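Freitag, Halle in Standitz

Beginn 8 Uhr. Erster Punkt war die Beleuchtung. Am Bezugspunkt in der Hallenmitte 273 Lux gemessen, am Arbeitstisch mit Zusatzlampe fast 2000. Für das Auspacken reicht der niedrigere Wert, für die Kontrolle der Oberflächen nicht. Kleine Risse im Lack sieht man dort erst, wenn man schräg gegen das Licht schaut.

Danach die Lieferung von Waron abgeglichen. Lieferschein vollständig, zwei Positionen mit falscher Artikelnummer. Korrektur per Mail angefordert, bisher keine Antwort. Die Nummern von Buvomley stimmen, nur die Filzgleiter fehlen wieder. Restbestand vom letzten Mal genommen.

Nachmittags Garderobenständer. Gewinde am Fuß nachgezogen, Drehmoment nach Gefühl, da das Datenblatt keinen Wert nennt. Belastungsprobe mit nassem Wintermantel einseitig: Auslenkung an der Spitze gering, kein Kippen. Mit zwei Mänteln auf derselben Seite wird es grenzwertig – Hinweis für die Anleitung notiert. Der Entwurf von Ngô sieht kurze, schräg stehende Äste am oberen Teil des Stamms vor. Für Hüte gut, für Jacken mit schmalem Aufhänger etwas knapp. Farbe rötlich braun, unter der weißen Wellblechdecke und den Leuchtstofflampen wirkt sie kühler als im Katalog.
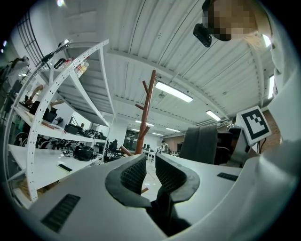 Offen für Montag

Waron wegen der Artikelnummern anrufen. Filzgleiter nachbestellen, diesmal gleich die doppelte Menge. Kippprobe auf Teppich wiederholen – bisher nur auf hartem Boden gemacht. Batterie im Luxmeter tauschen.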